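首页 | 项目 | 检查表 | 采集日志 | 关于我们

手持夹爪采集开工前检查表(附我的碎碎念)

8月11日 星期三　Zinis 数据采集小组

先说一句,这张表是给 Jarstead 项目用的,研究的问题很简单:用手持夹爪录下来的示范,只筛掉标定不合格的片段,训练出来的策略能好多少?上一轮一共录了 3,764 段,筛掉 297 段,重训以后抓取放置的成功率明显上去了。所以现在大家都认这张表,我也就越写越长……

一、夹爪本体

1. 外壳有没有裂纹、松动。通过。
评:我习惯拿在手里轻轻晃两下,有响声就拆开看。上周 3 号机里掉出来一颗螺丝,到现在也没弄清楚是哪儿的。

2. 指尖开合到底,行程读数归零。通过,复测一次。
评:第一次归零差了一点点,重新上电就好了。如果重上两次还不行,别硬录,换机!

3. 镜头擦干净。通过。
评:用镜头布,别用衣角,我说的就是我自己。

二、标记块与定位

4. 标记块四周没有翘边、污渍。待改。
评:有一块的贴纸角开始卷了,今天还能识别,周末前要换掉。上一轮筛掉的片段里,光是标记丢失的就占了大头,这个真不能省。

5. 原地静置 42 秒,看位姿漂移。通过。
评:这一步最无聊,也最容易被人偷偷缩短。我把计时器写进脚本里了,时间不到不让往下走,嘿嘿。

6. 拉窗帘,看曝光。通过。
评:下午的光变得很快,标记块一过曝就全完。卷帘放下来以后光线柔和很多,识别率也稳。

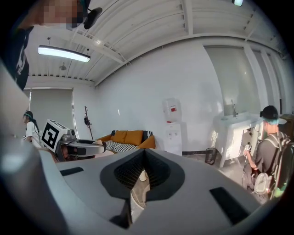

三、人身上的东西

7. 头戴设备戴紧,低头抬头各一次不滑。通过。
评:戴眼镜的同学多调一会儿,别不好意思让大家等。额头出汗以后会往下滑,录一个小时左右就歇一歇,重新戴。

8. 背包肩带收好,线缆不拖地、不绕手。通过,有提醒。
评:线要留一点余量,转身的时候别绷着。我自己试过留太短,一伸手去够高处的东西,接口直接被扯松,那一段全废。留太长也不行,会勾到桌角。

9. 时间同步:所有设备对同一个时钟。不通过,处理后通过。
评:早上有一台慢了,重启同步服务以后正常。这个问题在 Hikcombe 那批数据里也出现过,当时到 12 月整理的时候才发现,动作和画面对不上,哭都来不及。建议以后每换一次电池就查一遍。

四、场地

10. 走动路线上没有杂物,地面没有水。通过。
评:喝水随意,洒了马上擦。大家戴着设备的时候注意力都在手上,脚底下基本不看的。

11. 几个人同时录,先说好谁站哪儿。通过。
评:互相挡标记是常事,开录前喊一声就行。我们试过在地上贴胶带分区,走两天就磨没了,还是靠嘴。

12. 存储空间够一整天。通过。
评:剩余 444 GB,今天肯定够。录完当天就拷,别攒着!

五、关于结果再啰嗦两句

有人问 Howells 那边为什么用同样的方法提升没那么大。我看过他们的记录,第 5 条和第 9 条都是开工时查一次就算了,中途不再查。我猜差别就在这儿,不过目前只是猜,要等下一轮做完对照才好讲。对照组我打算这么分:一半只在开工时检查,另一半每换一次电池就重走第 5、9 两条,其他都不变。

遗留事项:更换卷角的标记贴纸;3 号机那颗来路不明的螺丝,谁认识它请来找我领。

本站使用 Cookie 以改善浏览体验,继续浏览即表示同意。[接受] [设置]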